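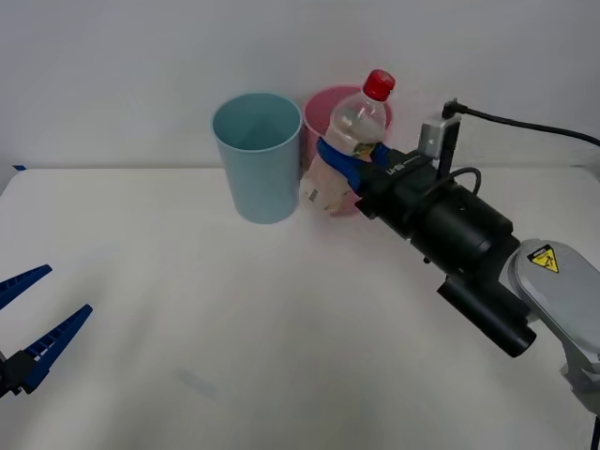 작은 마을의 공동 우물과 급수대는 왜 다시 문을 열고 있는가?

노후 상수관의 교체가 늦어지는 동안 주민이 가까운 곳에서 마실 물을 얻을 수 있는 수단이 필요해졌고, 이미 땅속에 남아 있는 옛 시설을 고쳐 쓰는 편이 새로 짓는 것보다 부담이 적기 때문이다.

홈 | 기획 | 지역 | 생활문화 | 지난 호

겟소프(Getthorpe)의 급수대는 교회 뒤편 돌담에 붙어 있다. 주철 몸체에 손잡이가 달린 단순한 구조로, 오랫동안 잠긴 채 방치되었다가 지난 3월 다시 물을 내보내기 시작하였다. 복원 사업을 총괄한 하워드 버킷(Howard Birkett)은 설비 자체보다 기록을 찾는 일에 더 많은 시간이 들었다고 설명한다. 배관 도면은 교구 문서고와 옛 수도 사무소에 나뉘어 보관되어 있었고, 두 도면의 축척도 서로 달랐다.

인접한 톰비(Tomby)의 사정은 다소 다르다. 이곳의 우물은 개인 소유지 안에 있어 통행권 합의가 선행되어야 했다. 합의문에는 이용 시간과 청소 책임, 겨울철 동파 시의 조치가 명시되었다. 주민 거의 1000명이 이용 대상에 포함되며, 수질 검사는 한 해에 여섯 차례 실시한다. 검사 결과는 우물 옆 게시판과 마을 회관에 함께 공고된다.

공동 급수 시설은 물을 긷는 곳인 동시에 소식이 오가는 장소였다. 본빌(Bornville) 지역사 연구실이 수집한 구술 자료에는 물 긷는 순서를 둘러싼 다툼, 혼담, 품삯 흥정에 관한 증언이 고루 나타난다. 가뭄이 든 해에는 가구마다 하루 두 통으로 양을 제한하였고, 이를 어긴 집의 이름이 장부에 남기도 하였다. 장부의 필체는 여러 차례 바뀌지만 기재 방식은 끝까지 유지되었다.

포르투갈 출신의 석공 쿠스토디우 벨로주(Custódio Veloso)는 메데이루스(Medeiros) 공방에서 우물 테두리의 석재를 다듬었다. 그는 밧줄에 쓸려 파인 홈을 메우지 않기로 하였다. 새 돌은 균열이 깊은 두 곳에만 사용하였으며, 줄눈에는 석회 모르타르를 채웠다. 시멘트로 보수했던 과거의 흔적은 대부분 걷어 냈으나, 북쪽 면의 일부는 구조상의 이유로 남겨 두었다.

운영비는 여전히 과제이다. 현재의 보조금은 복원 공사에 한정되어 있어 검사와 유지 관리에는 쓸 수 없다. 겟소프는 교구 예산으로, 톰비는 가구별 분담금으로 이를 충당하고 있다. 두 마을은 부품을 공동으로 구매하는 방안을 협의하고 있으며, 손잡이 축과 패킹의 규격을 통일하는 문제가 우선 논의 대상이다. 본빌 측도 참여 의사를 밝혔으나, 그곳의 펌프는 제작 연대가 달라 별도의 조사가 필요하다.

최근 기사
· 돌담의 줄눈, 석회로 되돌리기
· 교구 문서고의 지도를 읽는 법
· 본빌 장터의 저울과 되
· 겨울철 옥외 배관 관리

문의: 편집실 | 무단 전재 및 재배포 금지 | 맨 위로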